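Plan de travail en pierre dans une petite cuisine : quel entretien, et faut-il vraiment un hydrofuge ?

Posté par mirabelle54 le 31/12/2020
Rubrique : Maison > Cuisine > Plans de travail

Bonjour à tous,

Nous avons emménagé début décembre dans un appartement dont la cuisine a été refaite par les anciens propriétaires. Le plan de travail est en pierre, mais ils n'ont laissé ni facture ni notice, et l'agence ne sait rien de plus. La surface est mate, gris clair, assez douce au toucher.

Mes soucis sont les suivants. Une goutte d'huile laisse une marque foncée qui met deux jours à s'atténuer. Près de l'évier, il y a un rond plus clair que le reste, à l'endroit où j'avais posé un demi-citron. Et autour du robinet, du calcaire que je n'ose pas enlever au vinaigre.

J'ai demandé un devis à un marbrier de Warnmont. Il propose un ponçage complet avec traitement pour 709 euros, déplacement compris. Le vendeur du magasin de bricolage m'a conseillé de passer simplement un hydrofuge Prirero et de ne plus y penser. Entre les deux, je suis un peu perdue.

Est-ce que je peux traiter moi-même sans rien abîmer ? Et comment savoir si c'est du granit ou autre chose ?

Merci d'avance.

gresetchaux
Membre depuis six ans

Bonjour,

Votre rond clair près de l'évier donne déjà une bonne indication. Le citron attaque les pierres calcaires (marbre, travertin, pierre bleue) et ne fait rien de visible sur un granit. Ce n'est pas une tache mais une brûlure acide : la surface a été rongée, et aucun nettoyant ne la fera partir.

Pour confirmer, prenez un endroit caché, par exemple le chant derrière le réfrigérateur. Une seule goutte de vinaigre blanc, vous regardez de près, vous rincez au bout de quelques secondes. Si ça mousse, même légèrement, c'est du calcaire. Dans ce cas, plus de vinaigre, plus de détartrant, plus de crème à récurer. 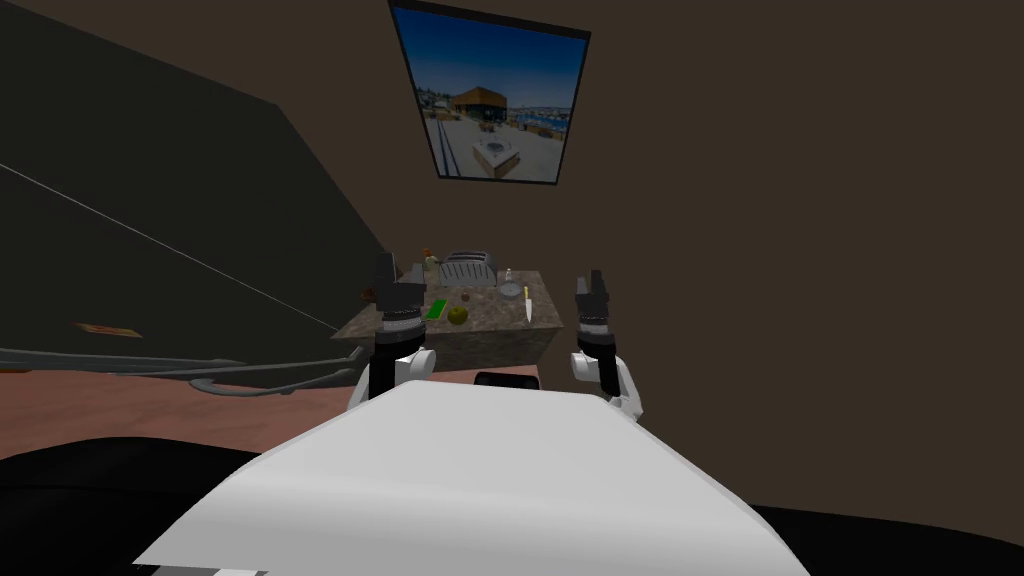
Tonio_bricole précise que le test du vinaigre peut tromper si la pierre a déjà reçu un traitement : la goutte reste alors en surface et ne réagit pas. Il conseille de gratter un peu le dessous du plateau, là où l'on met rarement du produit, et de faire l'essai à cet endroit.

Remarque juste, je l'avais oubliée. Le dessous est presque toujours brut de sciage, donc le résultat y est plus net.

Pour la suite, dans l'ordre :

Dégraissez d'abord. Terre de Sommières sur les marques d'huile, une bonne couche, une nuit, puis brosse douce. Recommencez si la marque est ancienne. Il m'a fallu trois passages chez moi.

Lavez ensuite au savon noir très dilué, rincez deux fois à l'eau claire et laissez sécher. C'est l'étape que les gens bâclent. Comptez deux jours pleins sans eau sur le plan — je sais que c'est pénible dans une cuisine qui sert tous les jours, mais un produit posé sur une pierre humide emprisonne l'eau et laisse des auréoles.

Pour la brûlure du citron, on peut l'atténuer avec un abrasif à l'eau, grain 400, à la main, sans appuyer, en débordant largement autour de la zone. Cela ne convient qu'à une finition mate. Sur du poli, vous feriez un rond encore plus visible et il faudrait finir au grain 1000 au minimum, puis à la poudre à polir. Là, je laisserais faire le marbrier.

Enfin, le traitement. Un hydrofuge seul arrête l'eau, pas l'huile. Il faut un produit hydrofuge et oléofuge, avec la mention « contact alimentaire » sur le bidon. J'utilise celui d'Endidero, qui ne change pas la teinte. Deux couches fines au pinceau plat, et on essuie tout ce qui n'a pas pénétré avant que ça colle. Faites un essai au dos de la crédence ou sur une chute si vous en trouvez une à la cave.

Pour le calcaire du robinet : lame en plastique, eau tiède, patience.

À votre place, je ne paierais pas 709 euros pour un rond et deux taches de gras. Si le plateau est marqué partout, c'est différent.

juju.k

perso jai du granit kettunen depuis des années, je passe une éponge et voilà. pas de produit. par contre un dessous de plat toujours

Lavandine

Bonsoir, j'ai eu le même problème avec de la pierre bleue. Le bidon m'a coûté 53 euros et il en reste plus de la moitié. Je confirme pour le séchage, j'ai dû tout décaper la première fois.

Attention aussi à l'huile de lin, qu'on voit recommandée un peu partout. Sur une pierre claire elle jaunit, et pour la retirer c'est une autre affaire. Même chose pour la cire, jolie pendant un mois et collante ensuite dès qu'on pose un plat chaud.

Pour savoir quand recommencer, je verse une cuillère d'eau et j'attends dix minutes. Si la pierre fonce, je retraite. Chez moi cela revient une fois par an, un peu plus souvent devant l'évier.

mirabelle54

Merci pour vos réponses. Test fait sous le plateau : ça mousse. Donc calcaire, et le vinaigre est rangé. Je commence par la terre de Sommières et je verrai pour le ponçage après les fêtes. Une dernière chose, le joint en silicone contre le mur, je le protège avec du ruban avant de passer le produit ?

gresetchaux

Oui, ruban de masquage sur le joint et aussi sur le bord de l'évier s'il est en inox. Retirez-le dès la deuxième couche essuyée, sans attendre le lendemain.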